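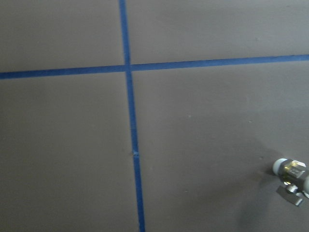
Fittings Reuse Trial, Nasness store
Progress report to the Plirosdale Repair Fund
21 June 2021
Prepared by Florencio Rivas

The proposal promised that old valve fittings could be sorted on a taped bench by anyone, after ten minutes of instruction. I said in May that I doubted it, and I still do.

We were given 924 fittings from the Govindasamy clearance. So far 159 have been sorted, checked by a second person and entered on the sheet. The plan had us at 200 by now. Ignacio Villanueva thinks we will catch up once the second bench is in use. I would like to see that before I put it in a forecast.

The layout is two strips of blue tape crossed on the worktop, giving four sections: keep, clean, scrap and ask. It cost almost nothing and people understood it right away. My complaint is with "ask." Anything with a doubtful thread goes there, and it stays there until Nuria Esteban has a free afternoon. She is the only one of us who can tell a worn seat from a dirty one, and the budget gives her two afternoons a month.

The tape marks up too. There is a small damaged spot in one strip already, and if we go on sliding metal parts over it I expect more. Montserrat Sepúlveda wants painted lines. I would hold off on paint until we know that four sections is the right number. Esperanza Herrero has asked for five.

The Fesard labels are on hold. The proposal called them essential, but a grease pencil has done the job so far and I see no case for buying them this quarter.

Spending is under budget, mostly on account of the labels. Please don't read that as a saving. We will need the money for Nuria's time, and I am asking for it to be moved to that line.

I can't yet tell you whether a sorted fitting is worth more than the labor that went into it. The next report will have resale prices, if there are any sales.

Filed under: Grant reports, Reuse and repair

Related reports
Nasness store: start-up report
Govindasamy clearance: what we took and what we left
Second bench: costs and delivery

Contact the store | © 2021 Nasness Fittings Reuse Trial | Back to top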